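Thursday, edit room 2, started 8:40

Trulier reel 3 – picked up where we stopped. Sync drifts again after the ferry chase. Checked against the slate at the head, fine there, then two frames late by the time she gets to the customs shed. Not the mixer. Pretty sure it's the transfer, the Rallau drive has a different frame rate in the header than what's on the sheet. Re-conformed the whole reel from the originals instead of nudging clips. Slow. Should of done it first.

Shot count after re-conform: 1154. List says the same. Good.

10:15 – watched the pharmacist scene with the new temp music. Too much. He's only counting pills and it sounds like somebody is about to die. Pulled it down 6 dB, then muted it completely, better muted. Leave room tone from take 4, take 5 has the fridge hum in it.

Damasceno cut (director's) still has the long dinner before the blackout. It runs 39 seconds with no dialog and I think it holds if we stay on the brother. Tried three versions:
a – as is
b – lose the wide, go straight to the brother
c – start on the knock at the door, dinner comes after as a flashback

c is awful. b is close. Kept a and b in the bin, labeled, don't delete.

Lunch

1:20 – VFX pulls for Ovbridge. They want handles of 12 frames each side, we've been sending 8. Redid the list. Frame 2974 in the tunnel shot is a dupe, flagged it, they need to paint or we drop it. Dropping is easier, check with sound first as the siren lands right there.

Export at half res for the Ovbridge people crashed twice at the same spot. Cleared render cache, moved it off the system disk, third time went through. Only 500 GB left on the shared drive so somebody needs to dump the old dailies proxies. Not the ones marked HOLD!!

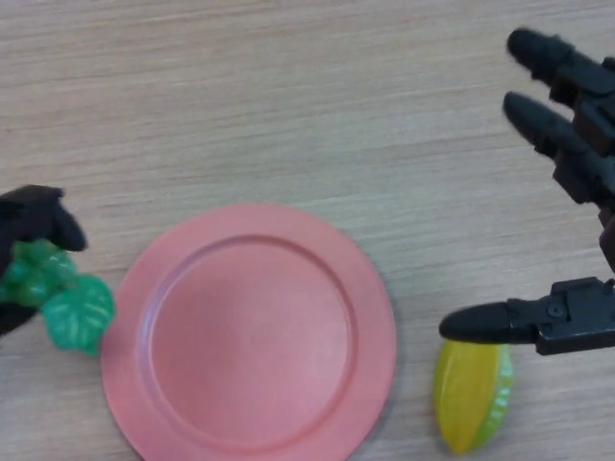

3:50 – back on the opening. The voiceover explains the virus, the curfew and the sister in one breath and then the first scene tells us all of it again. Cut VO after "the second winter" and let the radio do the rest. Plays much faster. Lost a nice shot of the bridge, parked it in the selects bin, might work under end titles.

Color notes, for later:
– night exteriors in Rallau all too blue next to the studio stuff
– her jacket changes between the stairs and teh roof
– tunnel okay

To do tomorrow
reel 4 conform, same header problem probly
ask for clean audio on the roof argument, boom knocks on "promise"
new temp for the end, nothing with piano
send dinner version b to Damasceno with a short note, no timecode burn-in

Shut down 6:35, backup running.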